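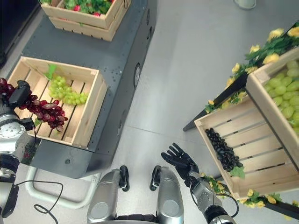 Page last changed: 24th June

**Can residents stop infill building on the green space round our block?**

I rent on the eighth floor of one of the older blocks on the Prostongate estate in Farnport. A notice has gone up by the lifts saying the owner wants to put two low-rise buildings on the grass between us and the road, 80 flats altogether. Our block has 151 flats and the grass is the only outside space we have, apart from the car park.

The notice says there is a drop-in session in July but nothing about how to object. Do tenants get a say, or only leaseholders? And is it worth objecting if the land belongs to the owner anyway? I don't mind new homes as such, but the lifts and bin stores can't cope now.

*posted by Nititz*

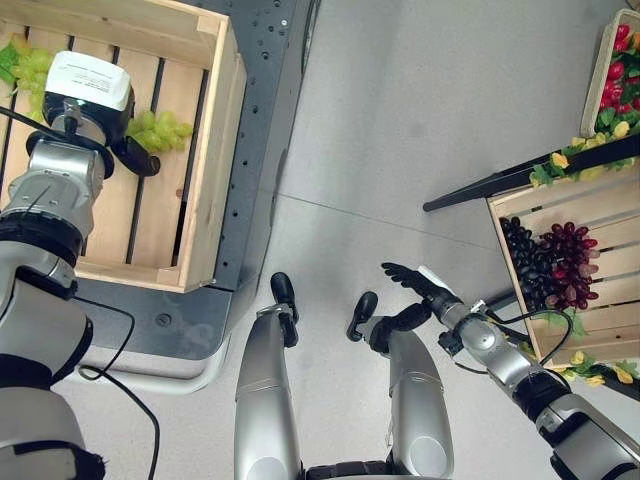
*Green grapes in a slatted crate.*

**Okoro**

They will do what they want. We had the same thing on our estate and the drop-in was just boards on a wall and a feedback form. Go along if you like but don't expect much. Parking was the only thing they changed.

**Adaeze Onuoha**

I wouldn't give up that early. Anyone can comment on a planning application, tenant or leaseholder, and you don't have to live in the block either. Owning the land doesn't give the owner permission to build on it.

The drop-in is probably the stage before an application goes in. Check the council's planning pages for your postcode to see whether anything has been submitted. If it has, there will be a reference number and a closing date for comments. Put the reference on everything you send. If it hasn't, fill in the feedback form at the drop-in anyway and keep a copy, but remember that it goes to the owner and doesn't count as a comment to the council. You will need to write again later.

When you do write, stick to planning matters. Loss of open space, daylight to the lower floors, overlooking, access for fire engines, bin storage and parking all count. Property values and loss of a private view generally don't. The lifts are harder — if the new buildings don't use them, the planners will likely say it's a repairs issue, so take that up with the landlord separately.

Look up the council's local plan too and see if the grass is marked as protected open space. Ours was, and the owner's plans didn't mention it. We are in a bigger place, 384 flats, and what came out of it was a smaller scheme with the play area kept. It took about 9 months. So we didn't stop it, but it was a good deal better than the first drawings.

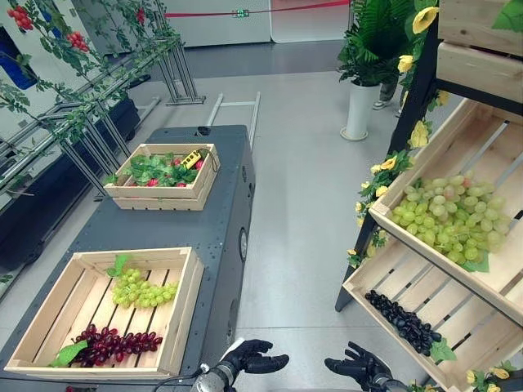
*Two crates on a cart, with red and green grapes in the nearer one.*

**Nititz**

Thanks both. I've looked and there is no application yet, so I'll go to the drop-in and ask when they expect to submit. I can't find the local plan map on the council site, only the written part. Is it a separate document?

**Adaeze Onuoha**

Usually, yes. Try searching for "policies map". If it isn't there, ring the planning desk and ask where you can see a copy.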